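Lost lids prompt drawer amnesty at Nikolaidis hall
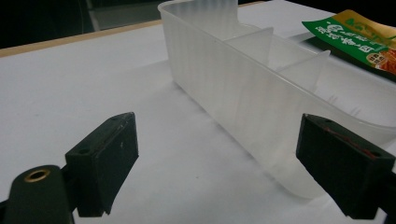 A long storage container with two dividers, of the sort now at the centre of the shared kitchen's new order.

Users of the shared kitchen at Nikolaidis hall have been given until the end of the month to claim their cutlery, their rubber bands and, in one contested case, a melon baller, before the lot is sorted into frosted plastic containers and labelled.

The move follows a clean-out in October, when organiser Myung-ja Yoon emptied the four deep drawers beside the stove and laid everything out on the tables in the main room. The tally came to 141 items, of which seven were lids. None of the seven fitted anything else in the building.

"I had been told there was a system," Yoon said. "I asked three people to explain it and got three systems."

Under the new arrangement, each drawer will hold long containers divided crossways into compartments. Things used every day go at the front, things used at Christmas go at the back, and the middle has been set aside for what the printed notice calls "other". Regular users expect the middle to fill first.

The dividers have already caused some feeling. Rainer Albers, who has run the Flallar soup lunch out of the kitchen for the better part of a decade, told a users' meeting that his ladles were longer than any compartment on offer and that he did not intend to buy shorter ladles. It was agreed that the ladles would hang from a hook. A motion on the colour of the hook was put off to the next meeting.

Albers later described himself as broadly in favour of the containers, provided his own drawer was left alone.

The hall spent $106 on the project, labels included. Yoon said the see-through look of the plastic was a selling point, as people might at least glimpse a potato peeler through the side before announcing it had been stolen.

Unclaimed items will be put out on the trestle near the front door, with anything left over going to the Nusby op shop. The shop has asked, politely, that it not be sent the lids.

The melon baller is being held in the office. Two people have described it accurately and neither is prepared to share - the office is open mornings for anyone wishing to make a third claim.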